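ボディケア製品工場 見学会参加報告
株式会社Stodine 本社工場および併設研究棟
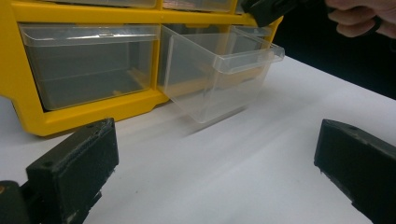 1 見学の概要

当会の商品研究部会では、十一月の月曜日、ボディケア製品の受託製造を手がける株式会社Stodineの本社工場を訪問した。参加者は20名で、会員企業の企画担当者と販売担当者が中心である。午前十時に受付棟へ集合し、会社説明、製造棟の見学、研究棟での試用、質疑応答の順に進行した。

同社は自社ブランド「Satasum」を展開するほか、他社ブランドの製品も受託している。今回は、来春発売予定のボディスクラブおよびボディバターの新シリーズが主な説明対象となった。なお、処方の詳細と取引先名については非公開とのことであり、本報告でも触れない。

2 会社説明

会議室において、製品企画課より事業の沿革と現在の品目構成について説明を受けた。石けんの製造から始まり、その後入浴料、ボディクリームへと品目を広げてきたという。現在の主力はボディバターで、香りの種類を季節ごとに入れ替える方式を採っている。

小売側の関心が高い最小受注数量については、容器を既製品とする場合は1品目2,000個からとの回答があった。容器の色や形状を独自に指定する場合は、金型の有無により別途見積りとなる。香りのみを変更する小規模な企画は、同一の基材を用いることを条件に相談に応じるとのことである。

3 製造棟

入場に際しては、白衣、帽子、靴カバーの着用と手指の消毒を求められた。装身具と筆記具は持込みができず、記録は退場後に各自で行った。見学者通路はガラス越しに作業室を見下ろす構造で、原料計量室、乳化室、充填室、包装室の順に配置されている。

乳化室には「Cantero」と呼ばれる同社独自の撹拌設備が2基設置されている。油相と水相を別々に加温したのち合わせ、冷却しながら練り上げる方式である。担当者によれば、シアバターを多く含む処方では冷却の速度が仕上がりを左右し、急ぐと保管中に粒状の結晶が生じやすい。当日は片方の設備が洗浄作業中であったため、稼働の様子はもう一方で見学した。

充填室ではボディスクラブの充填が行われていた。砂糖を用いたスクラブは容器の底に粒子が沈みやすく、充填中も低速での撹拌を続けている。蓋の締付けは機械で行うが、シュリンク包装前の外観確認は目視による。ラベルの傾きに関する判定基準は見本板として作業台の脇に掲示されており、会員企業の受入検査においても参考になると思われる。

4 研究棟における試用

研究棟では調香室と使用感評価室を見学した。調香室は換気の都合上、少人数ずつ交代で入室した。待ち時間が予定より延び、後の班の見学時間がやや短くなった点は、今後同様の見学を企画する際に考慮したい。

続いて、新シリーズ「Besby」の試作品を試用した。香調は柚子と白茶、焼き菓子を思わせるバニラ、青みのあるいちじくである。参加者の評価は柚子と白茶に集まり、塗布後の残り香が控えめで職場でも使いやすいとの意見が多かった。バニラについては、香りそのものは好評であった一方、ボディバターと重ねて使用した場合に甘さが強いとの指摘があった。いちじくは評価が分かれた。

使用感の面では、スクラブの粒子が洗い流す前に溶けきる点を好む者と、物足りないとする者がいた。研究員からは、肘やかかと向けに粒子を粗くした処方も検討中であるとの説明があった。

5 質疑応答の要旨

香料の表示に関する質問に対しては、法令に基づく全成分表示に加え、店頭向けの説明資料を用意する方針が示された。資料は発売の前月に配布される見込みである。

詰替え容器への対応については、ボディローションで先行し、ボディバターは粘度が高く詰替え時に残量が多くなるため、当面は見送るとの回答であった。

試用見本の提供については、1店舗につき50包を上限とし、営業窓口で申込みを受け付ける。追加分は有償となる。

6 連絡事項

配布資料は部会の保管棚に収めた。閲覧を希望する会員は事務局まで申し出られたい。試作品に対する追加の意見は、所定の用紙に香調名と製品種別を明記のうえ、月末までに提出すること。取りまとめた意見は、事務局より同社の製品企画課へ送付する。

(商品研究部会事務局)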